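Sorting Small Stuff: Desk and Bench Tips from the Vindetetti Open Day

We went to the October open day at Vindetetti mainly to see the card-sorting demonstration, and came home with a page of notes on keeping a work table in order. Most of what follows will do just as well for a kitchen drawer, a sewing corner or a garage bench. The robot people have the same trouble with small flat items that everyone else does, and they have spent a lot more hours on it.

The demonstration ran from 10:30 until they closed the doors. An arm with a pinching gripper takes small printed cards from a table and files them in a wooden organizer. Colin Pickering was running the table when we were there and answered questions between runs. Kieran Fothergill took over after lunch.

Start with the table, then the container

Colin's first advice was to clear the whole surface before you buy anything to put on it. Wipe it, then put back only what the job needs. He does this before each set of runs. At home, do it once a week on the counter where the mail lands.

A pale, plain surface makes small things easier to find. If your bench is dark or has a busy grain, lay down a sheet of light craft paper and tape the corners. Change the paper when it gets stained. Glossy paper throws glare under a ceiling light, so get matte.

Picking up flat things

A card lying flat on a hard table is one of the worst things to pick up, for a gripper or for fingers. These all help:

Slide the card to the edge of the table and take it from there, with your thumb underneath.

Put a thin foam sheet or a folded dish towel down first. Press one edge of the card and the other edge lifts. This works for coins, washers, and playing cards too.

Hold a card close to its edge. If you grip it in the middle it bends, and a bent card catches on the way into a narrow slot.

For very thin pieces, such as stamps or labels on backing, use flat-tip tweezers. The pointed kind leaves marks.

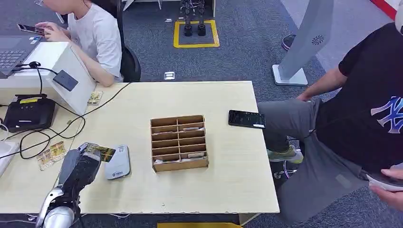
Flumden Makers' Club, Home and Workshop Section

Using an organizer with slots

Open-front compartments beat drawers for anything you reach for every day. You see what you have and you put it back in one motion. The table at the open day used a brown wooden one, two columns wide and several rows high, standing in the middle where it could be reached without moving anything else.

Leave some slots empty. Kieran said they have tried filling every space and it always slows things down, as there is nowhere to put the odd item that has no home yet. Two empty slots is enough for a small organizer. Empty them on the first of the month or they turn into junk slots.

Label the lip of the compartment, not the back wall. The back wall is hidden as soon as anything goes in. Masking tape and a soft pencil are fine to start with. Switch to proper labels after a month, when you know the layout is going to stay.

Put heavy things in the bottom row. A light organizer with batteries in the top row will tip when you pull something out. If it still slides around, stick a square of shelf liner under each corner.

Measure before you order. My own seed packets would not go into the first organizer I bought, and I had to trim a divider with a coping saw to save it. If you cut one down, sand the cut edge with 120 grit or it will snag paper.

Cables

Any table with a router, a laptop and a screen on it will grow a tangle, and the demonstration table had its share of black cable looped down the left side. For the bench at home I would do the following.

Run everything off one side of the table, the side away from your working hand. Clip the cables to the edge every foot or so with binder clips. Thread the cable through the wire handles and clamp the jaws on the tabletop. Protect a soft wood edge with a scrap of cardboard.

Tag both ends of every cable. A bread bag tag works and costs nothing. Write what it powers, and do it before you plug it in.

Take up slack with a loose figure eight and a hook-and-loop strap. Do not wrap a cable tightly around its own plug, which breaks the wire at the neck.

If a cable has to cross the floor, tape it down along its full length. Use cloth gaffer tape on carpet. Duct tape leaves glue behind, and glue on carpet collects dirt for years. Mineral spirits will take some of it off, but test a hidden corner first.

Marking the floor

The square of yellow tape on the carpet behind the table is an idea worth taking home. Mark where a thing goes and it gets put back there. I have since taped out places in the garage for the shop vac and the stepladder, and my son now parks his bike in the right spot most evenings. Brush the floor clean first, press the tape down with the back of a spoon, and cut corners square with a knife. Overlapped corners peel.

Chairs and reach

Set the items you use most within a forearm's length of where you sit. Anything you need only at the end of the job can go at the far side. If you find yourself standing up more than twice in ten minutes, move whatever you are standing up for.

Keep your phone at the edge of the table and face up if you are waiting on a timer. Mine used to end up under the paper.

What it cost

I set up a spare table in the back room along these lines. The organizer, tape, labels and straps came to $38.50, and I had the binder clips already. The largest organizer in the Nunton catalog has 304 slots, and I can't think who would want to dust it.

Questions about the tape or the organizer can be left in the tips box by the door. Next month's page covers descaling a kettle and cleaning the rubber seal on a front-loading washer.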